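Print this item
E-mail this item to a friend

Blue and White Table Time at Corkthorpe

September 15, 2020

If you've been putting off setting a proper table because it all feels like too much fuss, this is the item for you! We've been on a blue and white kick at Corkthorpe all month, and I am having more fun with it than I've had with anything since the quilt swap. It started with one big piece of china and a question - what do you put under something that already has flowers all over it?

My old answer was always plain white. Safe, clean, a bit like a dentist's office. This time we went the other way and put flowers under flowers, and I'm completely sold. The china has a dense leafy pattern in pale and deep blue, with a narrow band of yellow-gold at the rim, and it holds its own against just about any cloth you care to try.

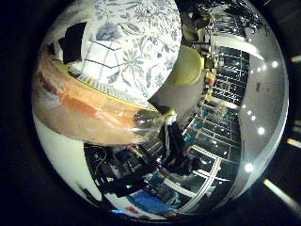
The trick, if there is one, is the size of the print. Where the china is busy, the cloth wants a bit of white showing between the sprigs so your eye has somewhere to go. We tried a small check first and it fought with everything. Then a stripe, and that was worse. The open floral won by a mile, and once it was down we all stopped fiddling and started talking about lunch.

A few people have written in to ask where to find fabric like this without spending a fortune. The Kuusk remnant bins are well worth a dig. Bring your table measurements with you (written down, please, I have guessed wrong more than once) and remember that a round table needs the full width across plus the drop on both sides. Mine is 91 inches all the way across with a nice short drop, and I wouldn't go longer, or you end up with half of it in your lap when you sit down. 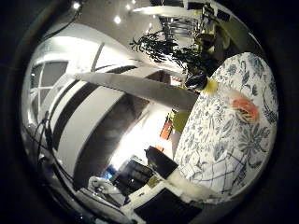 Color is where you get to play. If you stay strictly blue and white the whole thing can go a little chilly, especially in September when the light starts to change, so I like one warm note somewhere and then I leave it alone. Our print has a single orange-red flower in among all the blue and gray ones, and I get a silly amount of pleasure out of it. You could pick up that same shade in a napkin, or a bowl of apricots, or one candle. Green does the job too. A leafy houseplant close to the table is as good as a bunch of cut flowers, and you don't have to buy it again next week!

Now for washing, as I know it puts folks off printed cloths. Cool water, mild soap, hang it up damp and smooth it with your hands. I've been using the Ellimeo soap flakes from the supply cupboard and the blues on my own cloths at home are as strong as ever. Iron on the back if you iron at all - I mostly don't.
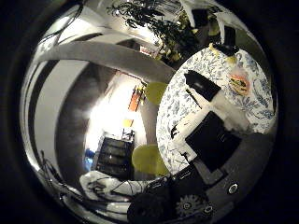

Page last changed: September, by the newsletter desk

One more thing, and it's the part I feel strongest about. Please use the good cloth on ordinary days. Put the bread down on it, still in its packet if that's how it came home, and pull up a chair. A table like this can stand a few crumbs.

Next time I want to get into napkins, and whether the Wuvov pattern sheets are worth tracing (yes, but get the bigger set). If you have a blue and white cloth of your own tucked away in a drawer, bring it along to the next table day and we'll try it out with the china.

Print this item | E-mail this item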